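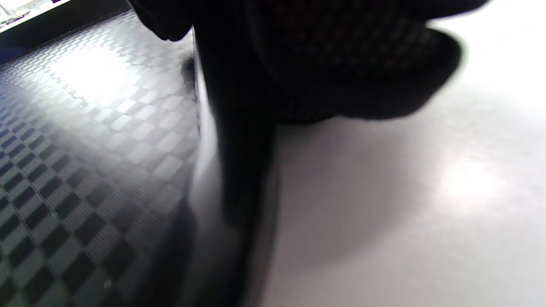
*Dark knit-like texture, close up.*

**Knitted fabric** is cloth built from loops of yarn, each one pulled through the loop before it. That one simple idea gives it a wonderful range: the same stitch can make a fishing net of a shawl or a sweater thick enough to stop the wind!

Woven cloth crosses straight threads at right angles, so it barely gives. Loops can bend and slide, and a plain knit may stretch sideways far more than it does lengthwise. It also traps a lot of air, a big part of why wool socks feel so warm.

## Structure

In *weft knitting*, a single yarn travels back and forth (or round and round) across the fabric. Hand knitting belongs here. *Warp knitting* gives every column its own yarn and zigzags them together, and the cloth hardly ever runs.

## The Pelmont tradition

The hill town of Pelmont is known for dense black stockings worked in the round, with up to 22 stitches to the inch. Its pattern book lists 167 named stitches, among them the lovely Butau rib, a twisted rib that springs back after years of wear. Knitters in nearby Vakov work the same rib over 60 stitches for caps, usually finished by July, before the wool fair.

## See also

- Costigan frame
- Crochet
- Felting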